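What Is a Psalm?

A psalm is a song or a prayer written as a poem. The Bible has a whole book of them, called Psalms, and it sits close to the middle. There are 150 in all. Some are very long. The shortest, Psalm 117, has just 2 verses.

People sang psalms in Bible times, often with harps, cymbals and other instruments. The tunes they used have been lost, but the words were copied down by hand again and again, so we can still read them.

Not every psalm is happy. Some say thank you to God. Others ask for help, or say sorry. In a few of them the writer is upset and asks God why he seems so far away. These sad psalms are called laments.
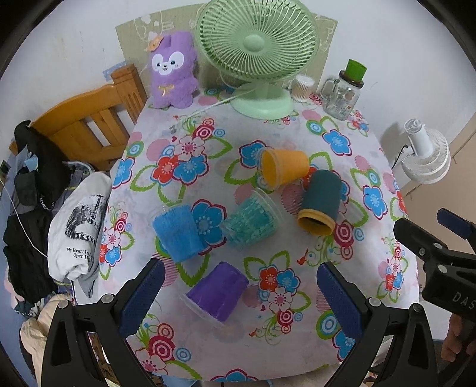 Psalms don't usually rhyme. The writers often said one thing and then said it again in a slightly different way. Look for this when you read one. The second line may repeat the first, or add a little more to it.

Many churches still use psalms every week. At Skatwood Chapel, the children learn one each month and say it together before the last song. In December they learn Psalm 98, which tells the whole earth to shout for joy. The old songbook there has 34 songs made from psalms.

Words to know

Lament: a sad song or prayer.
Verse: a small numbered part of a chapter or psalm.
Praise: telling God how great he is.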